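Hellura insulated bottle, cream: three months in

Reviewed by Ailbhe Ó Conaill

I should say at the start that I don't like insulated bottles much. I have owned four. One leaked into a library book, one smelt of soup until the day I gave up on it, and the other two are in the cupboard over the fridge, where I can't reach them without the steps. So when the Hellura arrived in its large box with its larger promises I put it on the side and left it there for a week.

The leaflet says it will keep drinks "at their best" all day. At their best for whom? There's a graph in there with no numbers up the side, which I enjoyed. There is also a paragraph on the "drinking journey". I paid 395 rand for the bottle, plus another 13 for a paper bag I didn't want, and for that I would swap the journey for one plain line saying how long tea stays hot.

The table

I try these things out on a plain white table with a white cloth hung behind it, and I recommend doing the same if you are thinking of buying anything in cream. Shop lighting is very kind to cream. Against real white you find out whether you've bought cream, yellow or old teeth. A red cup goes on the table as well, mostly for pouring into.
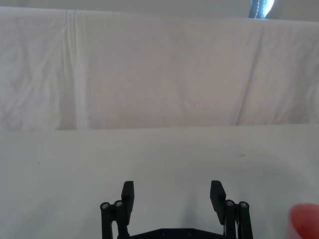

Looks and finish

The colour is all right. It's a warm cream-white and it stays on the right side of yellow. The finish is slightly matte and smooth to hold, though with wet hands I'd call it slippery, and I've had one near miss over the sink. The shoulder is rounded and then it goes straight down, a shape I prefer to the ones with a waist. It's tall. Measure your shelf, your bag pocket and whatever your car has for a cup holder before you get fond of it. Mine won't stand in the fridge door.

Now the complaint. The leaflet calls the coating "everyday tough" and I don't believe it. After three months of ordinary use there are small dark specks and scuff marks on the upper part of the body, and washing-up liquid doesn't shift them. Bicarb took one off and made the patch next to it shinier. On a dark bottle you wouldn't notice. On this one I notice every time I pick it up, and I've started turning it round when people come over, a silly thing to do for a bottle.

The neck

With the cap off you get a short, shiny metal collar with the thread on it. It's the best-looking part and the most annoying to clean. Tea settles in the ridges. A cloth skates over the top of them, so you need an old toothbrush, and you need to do it often, or the cap begins to feel gritty as it goes on. I also think the thread is longer than it has to be. Early in the morning I don't want to be winding a cap round and round with one shoe on.

On the plus side, it has not leaked. I've left it on its side in a bag with a jersey I care about, and the jersey is fine. I'm giving it full credit for that through gritted teeth.

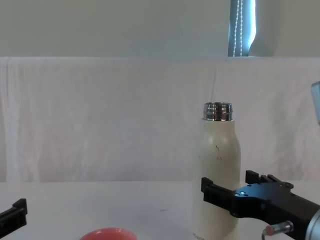

Ntombi Modise wrote in after my first notes went up to say that I was being unfair about the scuffs. Hers is the same cream, she has had it for a year, and she thinks the marks come from keys and nothing else. Keep it out of the pocket with the keys, she said, and it stays clean. She also drinks only water from hers and has never had to scrub the thread.

Fair enough, and I've moved my keys. I would still say that a bottle sold for carrying about ought to put up with a bunch of keys. As for water, any bottle is easy to look after if you only put water in it.

Does it keep things hot?

Well enough. Tea made at seven was still properly hot at eleven, drinkable at two and a disappointment by five. My old Gisix, the one that smells of soup, did much the same and was cheaper. Cold drinks do better: water with ice in it went in at breakfast and there was still ice at supper. If cold water is what you want, you can ignore half of my grumbling.

Worth buying?

If you see it at 100 off, yes. At full price I'd get a darker colour if the shop has one, and I'd look at the cap first and ask myself how patient I am in the mornings. I'm keeping mine. It lives on my desk now, with the worst scuff facing the wall, and the toothbrush has its own jar by the sink.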